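Catégorie : Projets étudiants › Robotique de manipulation
Rechercher dans les travaux… OK
Dernière mise à jour : 3 février 2023

4. Dispositif et collecte

4.1 Tâche

Rappel rapide, le détail est en section 2. Démontage partiel d'une tour de bureau posée sur le flanc, capot retiré. Le bras doit aller chercher une barrette mémoire dans la machine et la déposer sur un support imprimé posé à côté, ou l'inverse : prise sur le support, insertion dans le connecteur. On a gardé les deux sens parce que l'extraction seule se réglait trop vite et ne nous apprenait pas grand-chose sur l'effort de contact.

Le choix de la tour n'a rien de scientifique. Le cours de Kolville avait un lot de machines réformées. Châssis rigide, carte mère bien dégagée une fois le ventirad démonté, connecteurs mémoire de part et d'autre du processeur. Deux bancs, donc, ce qui nous arrange : même geste, mais dégagement différent selon le banc, et la politique apprise sur l'un ne se transfère pas gratuitement sur l'autre (voir 5.3).

Toutes les consignes d'atelier du cours Veswood s'appliquent, on ne les recopie pas. Machine débranchée, pile retirée.

4.2 Caméra poignet

Caméra fixée au poignet, regard vers la pince. Les doigts restent toujours dans le champ, en bas. Au début on voulait les masquer au prétraitement, idée abandonnée : sans les doigts l'apprentissage perd la seule référence fiable de hauteur. Masque essayé en octobre, résultats franchement mauvais, on l'a retiré.

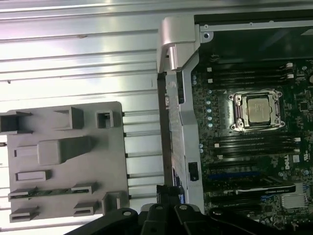

Figure 1. Vue du poignet au-dessus du bord du châssis : support gris à gauche, carte mère et processeur à découvert à droite.

Deux difficultés connues avec ce point de vue. D'abord les reflets. La table est en profilés d'aluminium, les nervures renvoient l'éclairage du plafond en bandes blanches et l'exposition automatique suit ces bandes au lieu de suivre la carte. Quand la pince passe du support à la carte, la luminosité saute et les premières images après le passage sont presque inutilisables. Exposition figée à partir de la deuxième campagne. Il aurait fallu le faire dès le départ, c'est écrit dans la notice.

Ensuite l'échelle. Le support est clair et mat, relief simple, peu de texture. La carte mère c'est le contraire, des centaines de petits composants, et le détecteur de points d'intérêt y place la quasi-totalité de ses points. Conséquence : recalage très bon sur la carte, médiocre sur le support. Nous avons testé des marqueurs imprimés collés sur le support, ça marche, mais ça revient à tricher un peu vu l'objectif du projet. Variante « avec marqueurs » reportée à part dans le tableau des résultats, à ne pas mélanger avec le reste.

4.3 Approche verticale et occultation

Le geste d'approche descend à la verticale. Simple à programmer, simple à reprendre en cas d'arrêt. Le défaut est que les doigts cachent la cible dans la dernière partie de la descente, précisément quand on en aurait le plus besoin. Norbert Gulyás a proposé une approche inclinée, avec redressement juste avant le contact. Plus de visibilité, oui. Mais la paroi du châssis est haute et les segments de la pince dépassent sur les côtés, donc le volume libre se réduit très vite. Plusieurs arrêts sur seuil d'effort contre la cage des disques pendant les essais, rien de cassé.

On est revenus à la verticale, avec une pause de recalage au-dessus des connecteurs. Pendant la pause : prise d'image, estimation de la position des loquets, correction dans le plan, puis descente sans correction visuelle, seulement en effort. Les loquets blancs sont de bons repères. Contrastés, forme constante, toujours aux extrémités des connecteurs. Beaucoup plus stables que les fentes elles-mêmes, qui sont noires sur un fond encombré.
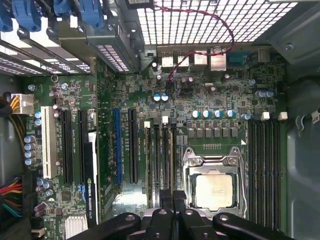

Reste le problème de la confusion entre connecteurs. Vus de près, les connecteurs d'extension et les connecteurs mémoire se ressemblent assez pour tromper le détecteur quand l'image est prise loin du processeur : long, étroit, sombre, parallèle. Les couleurs aident un peu. Pas suffisant. Solution retenue, pas très élégante : on détecte d'abord le cadre métallique du processeur, qui est unique et brillant, puis on cherche les loquets seulement dans une zone définie par rapport à lui. Si le cadre est caché par la pince, la recherche est refusée et le bras remonte. Ça coûte du temps de cycle. Mais plus aucune tentative d'insertion dans un connecteur d'extension depuis, alors qu'il y en avait eu pendant la première campagne.

Les câbles aussi. Fils d'alimentation souples, jamais exactement au même endroit d'un essai au suivant, et la télé-opération les déplace. Nous n'avons pas cherché à les fixer. Volontaire : un technicien ne trouvera jamais deux machines câblées pareil, autant que les données le reflètent. Seule règle, pas de fil au-dessus des connecteurs visés au début de l'essai.

4.4 Support imprimé

Troisième version. La première se déformait à l'impression, la deuxième tenait trop bien les pièces — il fallait forcer pour les retirer et la plaque se soulevait avec. La version actuelle réunit sur une même base des logements pour plusieurs types de pièces, pour ne pas changer de plaque entre les tâches. La longue fente avec ses brides d'extrémité sert aux barrettes. Les logements carrés ouverts et le berceau sont prévus pour la suite du projet, pas utilisés dans les résultats présentés ici.

Position de la plaque : posée sur les profilés, pas vissée. Discuté longtemps. Vissée, la répétabilité est excellente et la politique apprend par cœur la position. Posée, elle glisse parfois de quelques millimètres sous la poussée de la pince, surtout quand les doigts touchent la base avant la pièce. Nous avons préféré garder ce glissement dans les données. Il est mesuré à la fin de chaque essai par la caméra fixe et enregistré avec le reste.

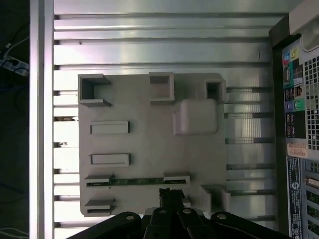

Crédit photo : V. Oláh / projet Illau

Pour la saisie sur le support, la difficulté est la faible hauteur libre sous la pièce. Les doigts doivent descendre de chaque côté sans toucher la base. Veronika Oláh a repris la géométrie des brides pour dégager un peu de place, au prix d'un jeu latéral plus grand. Ce jeu se retrouve ensuite dans l'orientation de la barrette au moment de l'insertion : une barrette prise légèrement de travers n'entre pas, ou entre d'un côté seulement. C'est la première cause d'échec dans le sens support → machine. On y revient en 5.2 avec la répartition complète.

Remarque sur l'impression. Matière grise choisie parce que disponible. À refaire, on prendrait une couleur franche, le gris clair sur aluminium n'est pas un bon choix pour la vision et on le savait plus ou moins avant de lancer l'impression. Les ombres dans les logements aident, mais elles bougent avec le bras.

4.5 Caméra fixe et enregistrement

La caméra fixe couvre à la fois la tour, le support et le poignet du robot. Elle n'entre pas dans la politique, sauf dans la variante à deux vues. Son rôle principal est l'étiquetage : succès, échec, glissement du support, contact avec le châssis. L'étiquetage est fait à la main dans Illau, notre petit outil de relecture, par un membre du groupe qui n'a pas piloté l'essai. En cas de doute, étiquette « indéterminé » et l'essai sort du jeu d'entrainement.

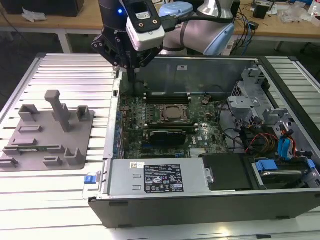
Groupe Manipulation, Club robotique Lahlou

Après tri, 1 122 essais conservés sur près de 3 000 enregistrés. Beaucoup de perte, on en est conscients. Les causes dans le désordre : exposition automatique de la première campagne (la plus grosse part), horodatage décalé entre les caméras, fichiers d'effort tronqués, essais interrompus parce que la salle fermait. Le décalage d'horodatage aurait pu être corrigé après coup. Tenté sur un sous-ensemble, résultat trop incertain pour les instants de contact, abandonné.

La répartition entre les sens n'est pas équilibrée. L'extraction est plus courte, donc plus répétée. Nous n'avons pas rééquilibré le jeu, seulement pondéré à l'entraînement, et les scores sont donnés séparément. Idem entre les bancs mémoire : celui qui est le plus proche de la carte graphique est sous-représenté, les opérateurs l'évitaient sans que ce soit une consigne. On s'en est aperçus en relisant.

Quatre opérateurs, niveaux très différents. Les trajectoires de deux d'entre eux sont nettement plus lentes et comportent des hésitations au-dessus de la cible. Faut-il les garder ? Nous les avons gardées. L'ablation sans ces essais donne une politique plus rapide mais qui récupère moins bien après un premier contact raté, ce qui va dans le sens de l'intuition, sans que l'écart soit assez grand pour conclure sur un jeu de cette taille.

4.6 Limites du dispositif

Une seule tour, un seul modèle de carte. Aucun essai avec le ventirad en place. Éclairage du plafond uniquement, pas de variation contrôlée ; les stores de la salle étaient tantôt ouverts tantôt fermés et ça n'a pas été noté pendant la première campagne. La hauteur de la table n'a pas changé, la pose de la tour non plus sauf de petits décalages au moment de remettre la machine en place.

L'usure des connecteurs n'est pas suivie. Après autant d'insertions les contacts sont sûrement plus lâches qu'au début, donc les efforts mesurés en fin de campagne ne sont pas strictement comparable à ceux du début. À vérifier avec une carte neuve si on en trouve une. L'analyse des efforts en 5.4 se limite pour cette raison à la deuxième campagne.

Dernier point, l'étalonnage main-œil. Refait au début de chaque séance, mais pas en fin de séance, donc dérive inconnue à l'intérieur d'une même séance. Les valeurs de début sont dans l'annexe B.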